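Legislative Policy Analyst, State and Municipal Affairs
Alemayehu Policy Research
Location: Temora office, with travel to the state capitol during session
Posted: February 9, 2025
Reference: 2289-LPA

Alemayehu Policy Research provides bill tracking, fiscal summaries and committee briefing papers to state legislators and county governments. The office is nonpartisan and does not lobby. We are hiring one full-time analyst to join the state and municipal affairs desk in Temora.

Background

In the last regular session the desk tracked 2,289 bills and produced written analysis on 345 of them. Most of the analyzed bills dealt with election administration, local taxing authority, open records and special district governance. The analyst hired under this posting will take over the open records and special district files, along with the standing contract with Nesham County for quarterly reports on unfunded mandates.

Duties

Read introduced bills and amendments and assign them to subject codes under the desk's classification manual.

Write bill summaries of no more than 400 words. A summary states current law, the proposed change, the effective date and the affected agencies. It does not include a recommendation.

Prepare side-by-side comparisons when the two chambers pass different versions of a bill.

Attend committee hearings in person or by video feed and record amendments, roll call votes and testimony by position.

Maintain entries in Plondholm, the office's bill database. Vote records are entered on the day of the vote. Corrections are logged, never overwritten.

Answer written inquiries from member offices. Inquiries are confidential and are not discussed with other offices, including offices of the same party.

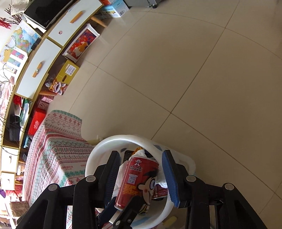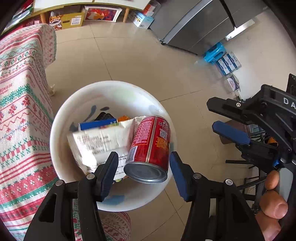 Minimum qualifications

A bachelor's degree in political science, public administration, economics or a related field. Four years of relevant work in a legislative or municipal office may be substituted for the degree.

Two years of experience reading and summarizing statutes, ordinances or administrative rules.

Working knowledge of state legislative procedure, including conference committees, enrollment and veto deadlines.

Ability to use a spreadsheet for sorting, lookups and simple cost estimates.

Preferred qualifications

Experience with special district budgets or open records requests. Familiarity with a query language is useful but not required – training on Plondholm is provided during the first month.

Political activity

Analysts may vote, join a party and make lawful personal contributions. They may not run for partisan office, hold a paid or unpaid position in a campaign, or post publicly on measures pending before the legislature. Applicants who currently hold a campaign position may apply but must leave it before the start date.

Hours and terms

The position is salaried and exempt. The standard week is 40 hours outside session. Evening work is expected during the final weeks before each crossover deadline, and compensatory leave is credited for it. Leave requests are normally not approved during those weeks. The annual training period for all desk staff is held in August, when the classification manual is also revised.

Health coverage begins on the first day of employment. Travel to the capitol is reimbursed at the state mileage rate.

How to apply

Send a cover letter, a resume and one writing sample of up to five pages to the hiring desk at the Temora office, with the reference number in the subject line. The sample should explain a law, rule or ordinance to a general reader. Coauthored samples are accepted if the applicant's sections are marked.

Selected applicants will complete a timed exercise – one bill, one amendment, 90 minutes – followed by an interview with two members of the desk. Both can be done remotely. References are contacted only after the interview.

Applications are reviewed in the order received, and the posting stays open until the position is filled.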